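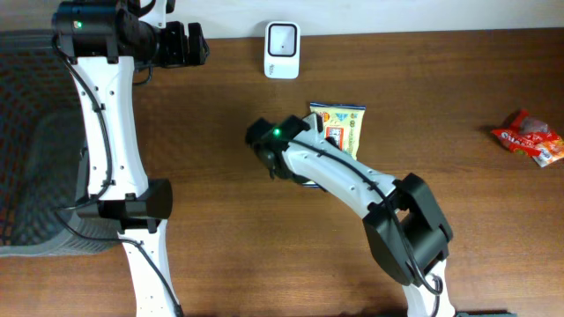 Hitby Leader-Follower Teleop Kit, two-arm version
Reviewed 9/14/24

I bought the Hitby kit in January to replace a pair of hobby arms that had worn out their shoulder gears. It has now recorded 453 demonstrations on my bench, nearly all of them pick-and-place with snack packets and a mesh basket. This review covers the hardware and the recording software. I have not tested the training side beyond one small policy.

Setup

Assembly took an evening and a half. The links arrive drilled along their length, and only a few of the holes are used by the base build. The rest are for mounting your own parts. The printed manual shows the elbow modules in the wrong orientation on two pages; the PDF on the product page is correct. Cables run outside the links. I would have preferred a channel. On a large elbow bend the loop needs slack, and if you tie it down too close to the joint the wrist drops off the bus and the session has to be restarted.

Each wrist has a green LED. Green means the motor chain is powered and addressed. It does not mean the arm is calibrated, a distinction the manual skips.

Driving it

The leader arms are light and backdrive well. Follower lag is low enough that I stopped thinking about it in the first hour. Grip force is the weak point. The leader trigger has a spring but no force return, so you judge the squeeze by eye. With a rigid box this is fine. With a sealed packet you learn to close until the film starts to dimple, then hold. My early episodes are full of packets pinched by a corner and dropped, and I deleted 75 of them.

Hand guiding is also supported. You put the follower in gravity compensation and move it directly. I used it for 50 episodes and went back to the leaders. Your hands end up in the head camera view, and the policy I trained on that data hesitated near the packet. For recording a few fixed waypoints, hand guiding is quicker.

Two arms on one table interfere more than expected. Keep the bases far enough apart that one elbow can swing out without meeting the other forearm. I also found that a forearm passing over a packet hides it from the head camera at the moment of the grasp, so a wrist camera is worth adding. The kit does not include one.

Software

The recorder writes joint positions and video at matching timestamps. Exports open in Gastano without conversion. Kordestani needs a small script to rename the gripper channels. Episode replay works and is the feature I use most - it shows a bad calibration faster than any log. Foot pedal support is listed but failed with the pedal I own.

Support

One follower gripper motor failed after 300 episodes. Jillcombe, the distributor, shipped a replacement in six days and did not ask for the old one back. Recalibration took ten minutes.

Verdict

Good arms, adequate recorder, poor manual. Four out of five for rigid objects, three for soft packaging until the trigger gets some kind of force feedback. Order a spare set of cables with the kit.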